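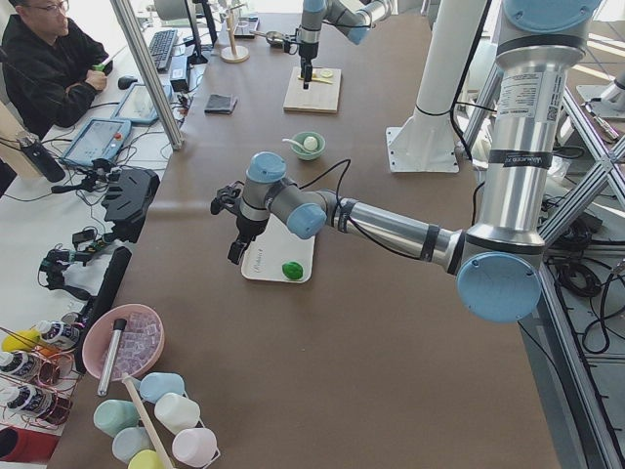 A desk with a keyboard, a mouse and two teach pendants, next to a brown work table.

Vistirton Council Adopts Limits on Amplified Sound in Public Parks

VISTIRTON – The Vistirton City Council has adopted an ordinance restricting the use of portable speakers and other amplified sound equipment in municipal parks. The measure passed by a vote of 7 to 2 and takes effect in January.

Under the ordinance, amplified sound may not be plainly audible 17 yards from its source in any city park after 7 p.m. The same limit applies at all hours within playground areas and on the Grukiddale trail. Headphones, hearing aids and public safety equipment are exempt.

A first violation results in a written warning. A second violation within the same calendar year carries a civil fine of $75. Enforcement is assigned to park rangers, who may also ask a person to lower the volume before issuing a warning.

"The previous code used the phrase 'unreasonable noise' and did not define it," said Council Member Julián Robles, who sponsored the measure. "Rangers and residents were each applying their own standard. A fixed distance can be checked with a tape measure."

Organized events remain subject to the existing permit process. Permits are required for any gathering that uses a stage or a public address system, and for all gatherings expected to draw more than 2,000 people. Permit holders are exempt from the distance limit during the hours stated on the permit. Weddings and family reunions held at the Palomino Park pavilion are covered by the pavilion rental agreement – no separate sound permit is needed.

An earlier draft would have banned portable speakers from parks entirely. That language was removed at second reading.

"The total ban would have been difficult to enforce and was broader than the complaints we receive," said Vratislav Kuruc, director of parks. "Most of them concern evening hours at two locations."

The city will post signs at park entrances before the effective date. The full text of the ordinance is available from the city clerk's office during regular business hours.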